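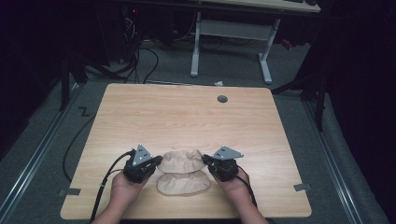 Mitali Chowdhury told me the 4000-yard swim is the only reason she's setting an alarm on a Saturday, and I'm right there with her!

So yes, the Ondeck Open Water Swim is back at MacRitchie, and I'm thrilled to say we have 61 swimmers signed up already (last June I was begging my cousins). Two distances this year, four starting waves, and Ruairi Laing is running the warm-up again.

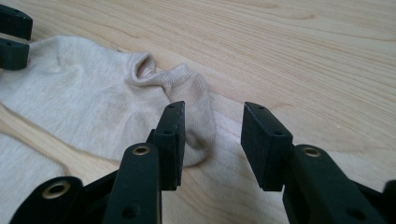 Cream knit on a pale wooden tabletop.

Caps go out at check-in. Bring your own goggles, please!

Media contact: Angus Pringle, Ondeck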